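Search this journal
Enter keywords, author or DOI
Advanced search

4. Findings: Listing Language and Time to Lease

4.1 Amenity terms and the length of vacancy

The first question addressed in this study was whether the wording of a rental listing bears any relation to the number of days a unit remains on the market. Listings were collected from Trindeo, a regional rental portal, for apartments and condominium units offered by individual owners and by management firms. After duplicates and withdrawn advertisements were removed, 680 listings remained. Each was matched to the date on which the unit was marked as leased, and the days between first posting and that mark are treated here as the period of vacancy.

Listings that named the terms of the lease in full - deposit, fees, length of term, and the party responsible for each utility - were leased sooner than those that did not. The median vacancy for the first group was 14 days shorter, and the difference held when rent per square foot, floor level, and parking were taken into account. Listings that relied on general praise of the unit showed no such advantage. Words such as "stunning" and "must see" appeared in short and long vacancies alike, and their presence had no measurable effect in any of the models reported in Section 3.

Kitchens were described more often than any other room. Owners tended to mention appliances and counter space, while management firms more often gave the year of renovation. Neither practice was linked to a shorter vacancy once the full statement of terms had been entered into the model. The same was true of storage, which was mentioned in a minority of listings and seldom in any detail.

4.2 Furnished units and inventories

Furnished units were analyzed separately. In these listings the question of what is included in the rent becomes more difficult, as the word "furnished" has no settled meaning in the market under study. For some owners it covers beds, tables, and seating only. For others it extends to linens and to tableware of the ordinary household kind, such as plastic bowls and a red plate (Figure 3). The lease forms we reviewed did not resolve the matter. Many referred to an attached inventory, but the inventory was often missing from the copy given to the tenant.
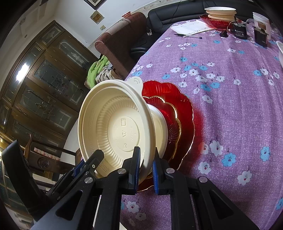
Figure 3. Household tableware.

Aldo Mancuso, in written comments on an earlier draft of this section, objected that a missing inventory should not be read as a sign of careless management, and that many small owners settle the contents of a unit in person when the keys are handed over. He added that a tenant who has walked through the rooms with the owner may have less need of a written list than our argument allows.

We accept the point in part. A walk-through may well serve both parties at the start of a tenancy. It is of less use at the end, when the condition and number of items must be compared with a record. Of the furnished tenancies in our sample for which deposit statements could be obtained, 69 ended with a deduction from the deposit. Disputes over these deductions were more common where no signed inventory had been kept, and they took longer to settle.

4.3 Differences among management firms

Two firms accounted for most of the managed units. Devbridge used a standard listing form with fixed fields for fees and utilities, and its agents could not post a unit until every field had been filled. Bayram left the wording to the individual agent. The contrast is useful for our purposes, although the two firms operate in different parts of the city and their units differ in age and size.

Within the Bayram listings, variation among agents was wide. Four agents regularly stated the full terms of the lease, and their units followed the pattern seen at Devbridge. The remaining agents gave the rent and the deposit but left other charges to be discussed at the showing. Prospective tenants who visited these units were more likely to withdraw after the showing, according to the firm's own logs, and the reason most often entered was the total monthly cost.

A change in practice at Bayram in May, when parking charges were first shown beside the rent, falls within the period of observation. Units listed after the change were too few to support a separate estimate, and they have been kept in the main sample with an indicator for the later period. Removing them does not alter the direction of any result in Table 2.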